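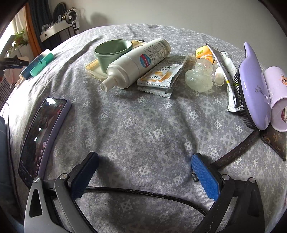
Hard water and softener FAQ

Runbridge Water Treatment, technical support
Last revised 3/1/20

These answers apply to the Huttunen 840 and to the older Mavska cabinet softener. Where the two differ, the difference is given. Commercial units are covered in a separate document.

General

What is hard water?
Water that contains dissolved calcium and magnesium. Both are picked up as rain passes through chalk and limestone. Hardness is reported in several units. We use French degrees (°f), where one degree equals 10 milligrams of calcium carbonate per litre.

How do I find out how hard my water is?
Most water suppliers publish a hardness figure for each postcode. Use this for choosing a softener, but not for programming it. The valve should be set from a test of the water at your own kitchen tap, taken on the day of installation. A test kit is packed with every unit.

What does a softener do to the water?
It exchanges calcium and magnesium ions for sodium ions. The exchange takes place on resin beads inside the pressure vessel. When the resin is spent it is rinsed with brine, which drives the calcium and magnesium off to the drain and recharges the beads. The rinse is called regeneration.

Does a softener filter the water?
No. It does not remove chlorine, nitrate, bacteria or taste. If you want a filter as well, fit it separately.

Bathing and washing

Why does soap lather more than it used to?
In hard water, part of any soap combines with calcium and forms scum before it can lather. In soft water this does not happen. Reduce the amount of bar soap, shampoo and shower gel you use. Half the usual amount is a reasonable starting point.

My skin feels slippery after a shower. Is the water too soft?
No. The feeling is normal and most users stop noticing it after a few weeks. If you dislike it, the blending screw on the Huttunen 840 can be opened to let a small amount of hard water through. Turn it a quarter turn at a time and retest after each adjustment. The Mavska has no blending screw.

Do I need to change my conditioner?
There is no technical reason to. You may find you need less of it.

How much detergent should I use?
Follow the soft water dose printed on the packet. If the packet gives a single dose only, reduce it in steps until the result is no longer acceptable, then go back one step.

Will softened water help with eczema?
We make no medical claims for our products. Ask your doctor.

Will it remove the scale already in my kettle and shower head?
Scale on parts in contact with softened water may thin slowly over some months. A kettle filled from a hard water drinking tap will continue to scale up. Descale it in the usual way.

Drinking

Can I drink softened water?
We recommend that a separate hard water drinking tap is kept at the kitchen sink. Softened water contains more sodium than the water it was made from. Each French degree removed adds 4.6 milligrams of sodium per litre. Do not use softened water to make up infant formula, and do not drink it if you have been told to follow a low sodium diet.

Can I use it for houseplants and fish tanks?
Use the hard water tap, or rainwater where the plant requires it. Outside taps should be teed off before the softener.

Capacity and regeneration

How much water can be softened between regenerations?
It depends on hardness. For the Huttunen 840 at the factory salt setting:
33 °f: 3275 litres
46 °f: 2345 litres
The meter subtracts a reserve from these figures, so regeneration normally begins a little earlier.

When does the unit regenerate?
At 2 a.m. on the night after the reserve is reached. The start time can be changed from the second menu on the Huttunen 840. On the Mavska, turn the outer dial until the present time lines up with the arrow.

Can I use water during regeneration?
Yes, but it will be hard. Avoid running hot taps, as hard water drawn at this stage will enter the cylinder.

The clock was wrong after a power cut. What else is lost?
On the Huttunen 840, only the time. The hardness setting and meter reading are held in memory. The Mavska timer is mechanical and resumes from where it stopped, so it will be slow by the length of the cut.

Salt

Which salt should I use?
Tablet salt sold for water softeners. Do not use table salt, rock salt or dishwasher granules in either cabinet. Granules pass through the brine plate and block the pick-up tube.

How full should the cabinet be?
Keep it at least one third full and no higher than the rim of the brine well. Water may or may not be visible above the salt, depending on level. Either is normal.

The salt level has not dropped. Why?
The usual cause is a bridge, which is a hard crust with a gap beneath it. Push down gently with a broom handle to break it up. If there is no bridge, check that the unit is switched on, that the bypass is in the service position and that the drain hose is not kinked.

Can I use potassium chloride?
In the Huttunen 840, yes, with the salt setting raised by one step. In the Mavska, no.

Installation

Where can the unit be fitted?
Close to the rising main, after the stopcock and the drinking tap tee. It needs a drain point, an overflow run to outside and an unswitched fused spur. The location must be protected from frost.

Is there a minimum water pressure?
Yes. The figure is on the rating plate. Measure while a cold tap is running, because static pressure can be misleading.

Is it compatible with a combination boiler?
Normally yes. Check the boiler manual before filling the heating circuit. Some manufacturers ask for the primary circuit to be filled with unsoftened water. Use the bypass when topping up in that case.

Servicing and returns

How often is a service needed?
Neither unit has a fixed interval. We suggest cleaning the brine cabinet once a year. June is convenient for many households, as salt stocks are low and the cabinet can be rinsed outdoors.

Are spares still available for the Mavska?
Seals, injectors and timer motors are. Cabinets and lids are not. Spares are sent from our Vovedville depot and can be ordered by telephone or on the parts form. Quote the serial number from the label inside the lid.

Can I return unopened salt?
Yes, to the depot, if the bags are dry and undamaged. Carriage is not refunded.

I am going away. Should I turn the unit off?
For absences of up to two weeks, leave it on. For longer, set the bypass and unplug the unit. On return, restore both and start a manual regeneration before using the water.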